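Ticket 202 – Kit de pinces à main Parka, perte d'appairage gauche/droite en cours de session
Produit : Parka, kit deux pinces (offre d'évaluation)
Fournisseur : Vuvau
Client : Adamczyk, cellule d'essais domestiques
Priorité : moyenne
État : résolu, suivi ouvert sur la documentation

Description initiale (client)

Nous évaluons le kit Parka depuis février pour l'enregistrement de gestes de pliage de linge au domicile de participants. Le kit comprend deux pinces à main, les doigts jaunes souples, le chargeur double et un abonnement au service de dépôt Cendow. L'installation s'est faite sans difficulté particulière.

Depuis la dernière mise à jour du micrologiciel, une partie des sessions est rejetée par Cendow avec le message « flux non synchronisés, côté indéterminé ». Les deux pinces enregistrent. Les fichiers sont complets et lisibles séparément. Le rejet intervient au moment de l'assemblage des deux flux.

Sur 66 sessions déposées, 8 ont été rejetées. Toutes concernent la tâche « vêtement à plat sur lit ». Aucune session sur table n'est touchée.

Nous souhaitons savoir :
- si les sessions rejetées sont récupérables ;
- si le défaut vient du matériel, auquel cas nous demandons un échange avant la fin de la période d'évaluation.

Réponse du support Vuvau

Bonjour,

Merci pour ces éléments. Merci de nous transmettre :
- la version du micrologiciel affichée pour chaque pince dans l'application ;
- le journal d'appairage d'une session rejetée et d'une session acceptée ;
- une vue prise par l'une des pinces pendant la tâche, avec la seconde pince visible si possible.

Ne supprimez pas les fichiers de la mémoire interne. Tant qu'ils sont présents, l'assemblage peut être relancé.

Réponse du client

Versions identiques sur les deux pinces. Journaux joints au ticket. Dans la session rejetée, l'appairage est annoncé correct au démarrage, puis le côté passe à « indéterminé » et n'est plus réattribué jusqu'à l'arrêt.

Configuration de la pièce : une chambre, T-shirt rayé étalé sur un couvre-lit matelassé à grands caractères imprimés, fenêtre à côté du lit, en plein jour. L'opératrice travaille assise contre le bord du lit. Vue demandée ci-dessous.

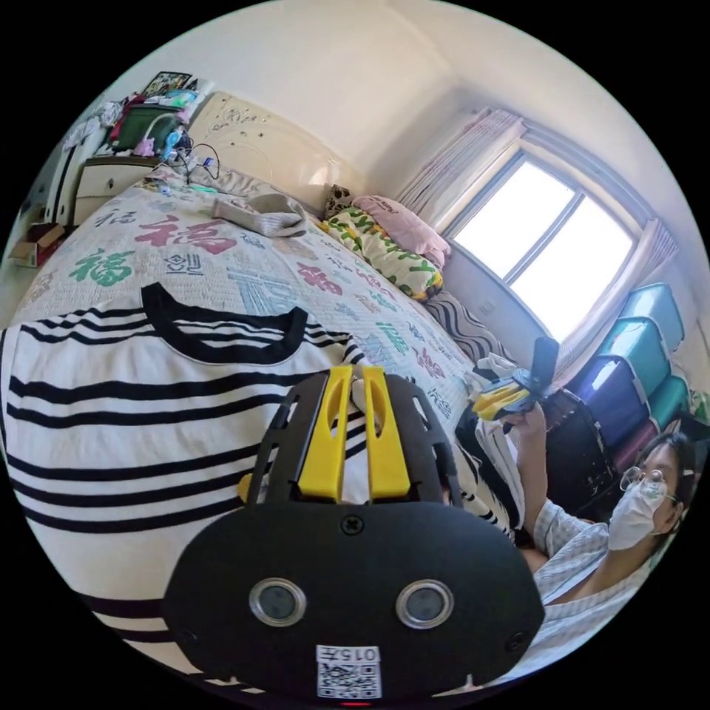
Tâche « vêtement à plat sur lit », T-shirt rayé étalé, seconde pince levée en bas à droite.

Nous avons déjà essayé, sans résultat :
- redémarrage des deux pinces avant chaque prise ;
- recharge complète la veille ;
- nettoyage des optiques avec le chiffon fourni ;
- échange des doigts entre les deux pinces.

Analyse du support

Les journaux montrent que la liaison radio entre les pinces n'a pas été interrompue. L'hypothèse d'une panne d'émetteur est écartée. La batterie est hors de cause également, les tensions relevées sont normales du début à la fin.

Le côté est attribué par deux moyens : le numéro de série déclaré à l'appairage, puis un contrôle visuel périodique de la position relative des pinces. Depuis la mise à jour, le contrôle visuel a priorité sur la déclaration. S'il échoue plusieurs fois de suite, le côté devient indéterminé et l'assemblage est bloqué à l'arrivée sur Cendow.

Deux facteurs compliquent le contrôle dans votre configuration. Le fond est très chargé : les rayures noires du vêtement et les caractères colorés du couvre-lit multiplient les points de repère concurrents. La fenêtre donne une zone très claire sur le côté, et l'exposition automatique s'y ajuste quand la pince pivote vers elle.

Nous proposons l'essai suivant, sur 5 prises consécutives, dans la même pièce et avec le même vêtement :
1. Dans l'application, ouvrir Réglages avancés, puis Attribution du côté.
2. Choisir « Déclaration prioritaire ».
3. Passer l'exposition de « Automatique » à « Verrouillée au démarrage ».
4. Pointer les deux pinces vers le vêtement au moment du démarrage et attendre le double signal sonore.
5. Déposer les prises sur Cendow sans les renommer.

Merci de ne pas fermer les rideaux ni changer le couvre-lit pour cet essai.

Retour du client

Essai réalisé samedi. Les 5 prises ont été acceptées. Nous avons ensuite remis l'exposition en automatique en gardant la déclaration prioritaire : acceptées aussi. Avec le réglage d'origine, nouveau rejet à la deuxième prise. Le réglage d'attribution semble donc suffire, l'exposition verrouillée n'apporte rien de mesurable chez nous.

Remarque : l'option « Déclaration prioritaire » ne figure pas dans le guide livré avec le kit. Sans ce ticket nous ne l'aurions pas trouvée. Par ailleurs le réglage est perdu lors d'une réinitialisation de l'appairage.

Réponse du support

Perte du réglage confirmée de notre côté, transmise à l'équipe logicielle. En attendant le correctif, vérifier l'option après chaque réinitialisation.

Pour les sessions rejetées : relance de l'assemblage effectuée sur Cendow avec le côté forcé d'après les numéros de série. Sept sont désormais disponibles dans votre espace. La dernière reste incomplète, le fichier de la pince gauche ayant été tronqué au transfert. Merci de la redéposer depuis la mémoire interne.

Retour du client

Session redéposée et acceptée. Demande d'échange retirée. Nous poursuivons l'évaluation avec ce matériel.

Clôture

Cause : priorité donnée au contrôle visuel du côté après mise à jour, en environnement visuellement chargé.
Contournement : « Déclaration prioritaire », à vérifier après chaque réinitialisation de l'appairage.
Matériel remplacé : aucun.
Reste ouvert : ajout de l'option au guide Parka ; conservation du réglage après réinitialisation.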